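Winter cold, entry one. Came down with it in Costeseck, where the chemist shuts for lunch and the lunch is long.

Everybody in the family has a cure. Mine is lying very still and resenting people who can breathe through both nostrils.

Started on honey and lemon. By the second evening it was mostly honey. By the third I'd stopped pretending about the lemon.

Tissues are a subject I now hold views on. The cheap ones from Gernari come apart at the first sneeze and leave you looking lightly snowed on. A soft pack with flowers on it does nothing for the cold, but it lifts the mood.

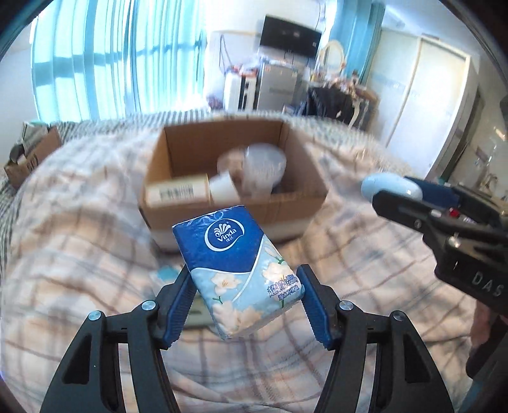 Vinda, in the blue. Lilies, or near enough.

Work has been told. Work sent back a thumbs up and a spreadsheet with 300 rows. I've filed both under "June", which is over.

Tried the Lutach chest rub. The label says to use a small amount. I did not, and the whole hallway is now eucalyptus. The neighbours may be healed.

Soup report: nine bowls so far, all chicken. I'd like to say I can tell them apart, but I haven't tasted a thing since the first one.

Moved operations to the bed. Plaid blanket, low standards, radio on - the cricket is from somewhere warm and I'm taking that personally.
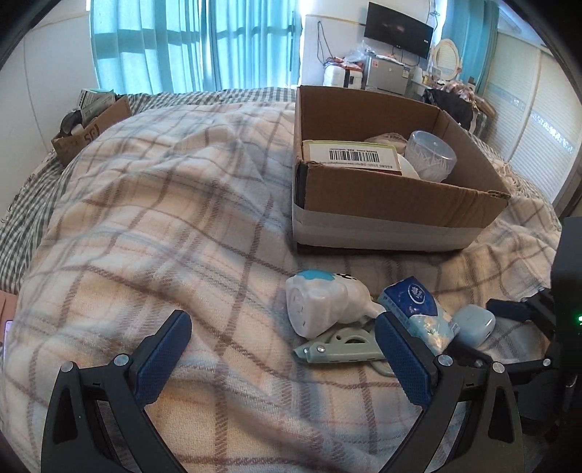
How long does a cold hang around for?
Mine usually go a week to ten days, and the cough likes to stay on after everyone else has left.

Walked to the letterbox and back. Nearly 100 steps. Had to sit down on the Hunt Street side of the fence and pretend to be admiring the hedge.

Left nostril opened at 4 am. I lay there enjoying it until it shut again.

Somebody has texted to ask if I've tried garlic. Off to put the kettle on.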